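4. Case study: programming decisions at the Hasthorpe festival

4.1 Setting

The Hasthorpe festival screens short and feature-length films over a single long weekend in June. It has one main theater with 800 seats and a second room, the Tidarby, with 100. Films are chosen by a panel of programmers who work from their homes and meet by phone. We had access to their score sheets and written comments for one season, and we interviewed the lead programmer, Kátia Brandão, in May 2019, when the schedule was already set.

Every submitted film was watched by at least two programmers. Each gave it a score and a short written comment. When the two scores were far apart, a third programmer watched the film without seeing the earlier comments. Films made by people known to a programmer were passed to someone else, although the festival kept no written rule on this.

4.2 Coding of the comments

Chi-keung Wei and Zihan Jia coded the comments separately. A comment could carry more than one code. The codes covered story, acting, sound, picture, running time and expected audience. The last of these was added after a first pass, when it became clear that many comments dealt with who would come to see a film and said very little about the film itself. Disagreements between the two coders were settled in discussion with the first author.

Short films were submitted under five headings: drama, comedy, documentary, animation, and science and industry. The last heading was new that season and drew work from first-time as well as from established directors.

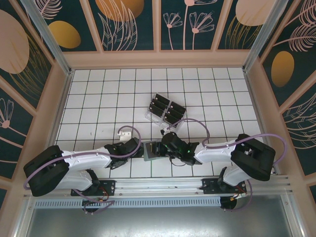

Figure 3. Two robot arms on a shared rail, with a flat gray card held between their grippers.

4.3 Results

Running time was the most common reason given for turning down a short film. Programmers build blocks of shorts to fit a fixed slot, and a long short takes the place of two others. Several comments praised a film and then rejected it on length alone. Brandão told us that she would rather lose one good film than start the next block late.

Sound came up more often than picture. Programmers forgave soft focus and uneven color, but they marked films down sharply for dialogue that was hard to follow. This was true under all headings except animation, where sound was hardly mentioned.

Expected audience mattered most in the choice of room. Features with a local cast or crew were placed in the main theater even when their scores were middling. Apolinar Camacho's feature Lacerda received high scores from both of its programmers and was still given the Tidarby, on the grounds that a subtitled film would not fill the larger room. We have no ticket figures that would let us check this judgment.

The comments on science and industry films were the shortest in the set. Programmers often wrote only that a film was clear or unclear, and some left the box blank. One asked whether these films should be scored on the same sheet as the dramas. The sheet was left unchanged for the season we studied.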